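Drullumwood Science Center Reopens Its East Wing With 68 Hands-On Exhibits

May
By the Drullumwood Science Center press office

DRULLUMWOOD – The east wing is open again! After a rebuild that kept half of our building behind plywood for two winters, the Drullumwood Science Center has welcomed visitors back into five new galleries, a teaching kitchen, a rooftop weather deck and a reading room with the best view of the river in town.

The new wing holds 68 exhibits, and nearly all of them are meant to be touched, cranked, stacked, smelled or shouted into. We asked families, teachers and school groups what they missed most about the old wing, and the answer that came back again and again was the water tables. So the water tables are back, and they are bigger. The longest one follows the real course of the Jia River from the hills above Nilstead to the old mill bridge, with gates that children can open and close to see which fields flood first. (Bring a spare pair of socks. We sell them at the front desk, but they are not very pretty.)

Upstairs, the Sound Gallery has moved out of its old corner and into a room built just for it. The walls are lined with wool felt from a mill in Nilstead, and the quiet when you first walk in is a small thrill all on its own. Then somebody finds the organ pipes. There are 73 of them, saved from a church that closed in the next county, and each one can be played by leaning on a foot pedal. We have tuned them as well as we could, and a few still have opinions.

The Weather Deck is the part our staff has been most excited to share. It sits on the roof, reached by elevator or by the spiral stair, and it carries a full working weather station. Visitors can read wind speed and rainfall as they happen and compare them with the center's own logbooks, which go back 3,487 weeks. The early books have been scanned so that anyone can look up the weather for the week they were born, or the week their grandparents got married. On opening morning there was a line for this before the coffee cart had even opened.

Downstairs, the Shapes and Moving Things gallery is all about how objects are picked up, carried, balanced and put down again, with pulleys, tongs, a hand-powered crane and a long bench of wooden blocks for building.

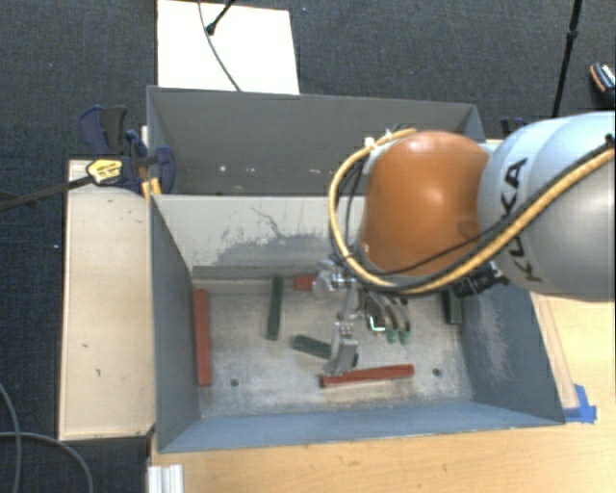

A robot arm reaches into a gray bin of wooden blocks.

The teaching kitchen next door is where chemistry gets tasty. Classes there will cover bread, pickles, cheese and candy, and each one comes with a short take-home sheet so the work can carry on at the dinner table. The first run of classes filled up quickly, and more have been added for the summer. Classes are open to ages eight and up, and adults are very welcome to come without a child in tow.

Jendell, the design and build firm that worked with us on the wing, kept as much of the 1920s brickwork as it could. The tall windows on the river side are original, and so are the maple floors in the reading room, which had been hiding under gray carpet for longer than most of our staff has been alive. New heating and better insulation mean that the galleries will stay comfortable in January, a month our longtime members remember mainly for its coats.

Getting around is easier too. Every gallery can now be reached without stairs, the doors are wider, and there are benches in every room. A quiet hour runs from 9 to 10 each morning, with the lights lowered and the sound exhibits turned off, for visitors who would enjoy a calmer start. Free ear protectors can be borrowed at the desk at any time of day.

School visits have already begun. The new lunchroom seats 300, so classes no longer need to eat in shifts or on the front steps, and buses can pull right up to the covered entrance on Mill Street. Teachers can book a tour, a kitchen session or a Weather Deck workshop, or mix them into a full day. Schools within the county pay no admission fee.

The reading room is free for everyone, ticket or no ticket. It has picture books, field guides, old science magazines and a shelf of jigsaw puzzles, and it stays open an hour after the galleries close.

The center is open daily from 9 a.m. to 5 p.m. Members get in free and may bring one guest on each visit through the end of the summer. Tickets are available at the front desk and on our website, and the gift shop and coffee cart can be visited without one.

About the Drullumwood Science Center
The Drullumwood Science Center is a nonprofit museum in a former textile warehouse on the Jia River. It offers exhibits, classes and school programs for all ages.

Media contact: Press Office, Drullumwood Science Center, Mill Street, Drullumwood. Photos and interviews are available on request, and reporters are welcome to come and play the organ pipes.

Sign up for our monthly newsletter to hear about new classes and events. You can unsubscribe at any time.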